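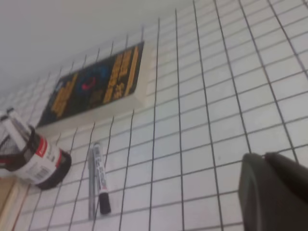 Why would anyone want to sit in a room and talk about the worst night of their childhood, one reply to our first mailing asked, and couldn't we all just leave the river alone?

I've kept that reply pinned over my desk since the spring, and it's a fair question. It has a lot to do with why I'm writing this announcement myself, in my own words, and not sending out the usual two paragraphs with a quote box.

So, the news first. Stesterura, the small oral history group I run out of a former shoe store in Cleden, is opening its flood recordings to the public this November. It will be 60 years since the Niren came over its banks in the dark and took the lower half of town. We have 57 recorded conversations with people who were there, or who were waiting by a phone somewhere else for news of people who were there. Starting in November, anybody can come in and listen to them, free, with no appointment.

If you live in Cleden you already know the outline. The rain, the sirens that some people heard and some people swear never sounded, the footbridge going. If you don't live here you've probably never heard of it. It was in the national papers for a day or so and then something else was. I grew up with a family version of the story that I could recite by the time I was in second grade, and I thought I knew it pretty well. Then I started asking other people!

The first thing I ask is always the same: where were you when you found out? I ask it because people can always answer it. They may not remember the month school started again or who paid for the new roof, but they know they were standing at the top of the stairs in their socks, or eating cold toast, or on a night shift two counties away with a radio going in the next room. One woman told me all about the smell of her neighbor's wet dog in the back seat of the car (she spent a good ten minutes on that dog) and only then, when I thought we were done, told me her house was gone when they got back.

The second thing I ask is what changed afterward, and that's where the answers scatter. A lot of people talk about sleeping with shoes beside the bed. Some moved uphill and never once walked down to the water again. One man said he honestly had the best winter of his life, since he was nine and they were all living at his cousins' place, five kids to a room, and he felt bad about saying it for decades. I told him we'd keep it in. He was surprised, and then he laughed, and the laugh is on the recording too.

I should say something about how the town itself has remembered all this, or hasn't. Cleden was laid out in 1804, and if you walk around you'll find plenty of signs about the founding. The flood gets a single brass line on the wall of the Nygård building, at knee height, showing where the water stopped. I must have walked past it a thousand times as a kid with no idea what it was for. I'm not complaining about the line – I love the line – but it doesn't tell you much about the socks and the dog.

Back to that reply on my wall. I did write to the person, and we ended up exchanging several letters. I said nobody had to take part and I meant it. Some people we contacted said no, some said not yet, and a couple said yes and then changed their minds after we'd recorded, and those recordings were given back and aren't in the collection. I don't think talking is good for everybody. I also think there are people in this town who have been waiting most of their lives for somebody to ask, and I've sat across from them, and I wouldn't want to have missed it.

Now the practical part, which my sister tells me a press release is supposed to have nearer the top.

The listening room is on the ground floor of the Nygård building, in the front, through the door with the green handle. It's open from 10 in the morning until 4 in the afternoon all through November. You pick a conversation from the list, put on headphones and sit as long as you like. Most of them run under an hour, although one goes on for nearly three and I wouldn't cut a minute of it. There are printed transcripts in large type for anyone who'd like to read along or who would rather read than listen. You can take a transcript home if the speaker has said that's okay, and it's marked on the cover page either way.

We're also holding an opening evening, at 7 p.m., in the upstairs hall of the same building. The fire code lets us have 65 people up there, so please let us know if you're coming. We'll play short pieces from several of the recordings, with the speakers' permission, and then we'll stop and have coffee. There aren't any speeches planned. I'll say hello and tell you where the restrooms are.

The stairs to the hall are steep, and the elevator is slow but it works. If stairs or crowds are a problem, call the listening room and we'll play you the same pieces downstairs on another evening.

We're still recording, too. I'd especially like to hear from people who came to help from outside – the road crews, the families up the valley who took in kids, anyone who drove a truck. You're missing from nearly everything we have, and people talk about you all the time. I'd like to hear from people who were born after it as well, and who got it secondhand the way I did, at the dinner table. You can come to us or we'll come to you, kitchen tables are fine, and you can stop whenever you want to.

Reporters are welcome in the listening room at any time it's open. Please don't record visitors while they're listening. If you'd like to speak with someone from the collection, ask us first and we'll pass the request along, and if the answer is no, please let it be no. Sound clips cleared for broadcast can be requested from Stesterura at the Nygård building, Cleden. I answer the phone most mornings, and if I don't, leave a message and speak slowly, the machine is old.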